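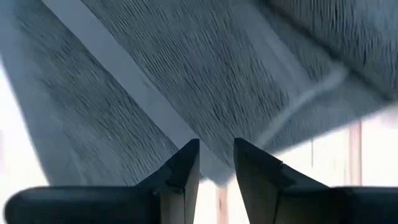 Zodell Releases Sosach 2, a Wrist Camera and Finger Kit for Cloth Handling

RØNNING, September 29, 2021. Zodell today released Sosach 2, a retrofit kit that lets a standard robot arm pick up, open and pass along loose textiles. The kit is meant for laundries, linen rental plants and textile sorting lines that already run an arm with a two-finger parallel gripper. Orders are open now. First shipments leave the Rønning plant next month.

Sosach 2 consists of a pair of wedge-tipped fingers, a small wrist camera, a mounting bracket, a cable set and a license for Ukus, the control software Zodell has sold separately for fixed-camera cells. The fingers and camera mount behind the arm's existing tool flange. No change to the arm controller is needed beyond a free network port and one digital output for the gripper.

Cloth is hard to handle by machine for a plain reason: it does not keep its shape. A box pick can be planned from one overhead view and carried out without a second look. A towel moves when it is touched, swings when it is lifted and hides its own edges in its folds. A grasp point chosen from above is often no longer there when the gripper arrives.

The wrist camera deals with the last part of the approach. It looks along the fingers, so both tips stay in view along with the fabric ahead of them. Ukus uses the tips as a fixed reference and measures where hems, seams and fold lines lie against them. The approach path is corrected until the fingers close. An overhead camera can still be used to choose the first pick from a pile, but it is optional.

Looped and ribbed fabrics were the main concern in this release. The first Sosach worked well on flat sheeting and poorly on terry, where the surface texture produced a large number of false edges. In Sosach 2 the edge finder was retrained on textured goods and now treats a hem as a band with width instead of a single line. It also accepts frames with motion blur. The first version threw those frames out, which meant the arm had to stop and wait for the cloth to settle before each grasp. The new version slows down but keeps moving as long as it can hold a track on at least one hem or fold.

The fingers have been redesigned as well. Each one narrows from a rounded body to an angled tip with a flat inner face. The narrow end goes in behind a hanging fold, and the flat faces give an even grip once closed. The finish is matte to keep reflections out of the camera image. Finger tips are wear parts and can be changed with a hex key without removing the finger body. Calibration must be run again after a tip change. The routine is started from the Ukus setup screen and takes 4 minutes.

Zodell ran Sosach 2 on a test cell in Rønning from June onward. The cell was fed with hand towels, bath towels, bar mops and washcloths in mixed piles. In its present form the kit completes nearly 700 picks per hour on washcloths and small towels. Rates on bath towels are lower and depend on whether the piece only has to be moved or must also be opened along an edge. Zodell will quote a rate for a given line after running samples of the customer's own goods.

Known limits are as follows. Sosach 2 is not rated for wet goods straight from the washer. Black or very dark fabric needs the add-on ring light, which is sold separately. Strong backlight behind the work area can wash out the lower part of the camera image, and Zodell recommends a plain screen in that case. Fitted sheets, garments with sleeves and anything with drawstrings are outside the scope of this release. If the software loses track of the fabric during an approach, the arm backs off along its last path and tries again. After a second failed try it drops the piece from the queue and signals the operator.

Kit contents:

Finger set, left and right, with one spare pair of tips
Wrist camera with bracket
Cable set, 7 m
Ukus runtime license for one arm
Calibration target
Printed setup guide

The runtime needs a dedicated industrial PC, which Zodell can supply or which the customer can provide to the published specification. An arm with a payload below the stated minimum for the flange assembly is not supported. A list of tested arms and grippers is included in the setup guide and is updated with each Ukus release.

Owners of the first Sosach can move to the new version in either of two ways. The software update alone is free under a current Ukus support plan and brings the new edge finder to the existing camera. The finger set is sold as a separate part and fits the original bracket. Mixed setups, with old fingers and new software, are supported, but the older blunt tips do not enter tight folds as reliably and the approach speed is limited to match.

Pricing is given on request and depends on the number of arms. On-site setup and operator training are available as options. Sample testing at the Rønning plant can be booked through the Zodell sales office and requires one full bag of each fabric type to be run. Goods are returned to the sender after testing unless other terms are agreed.

About Zodell

Zodell makes grippers, cameras and control software for the handling of soft goods. Its products include the Sosach kit line and the Ukus control software. Design, assembly and testing are carried out in Rønning.

Press and sales inquiries: Zodell Sales Office, Rønning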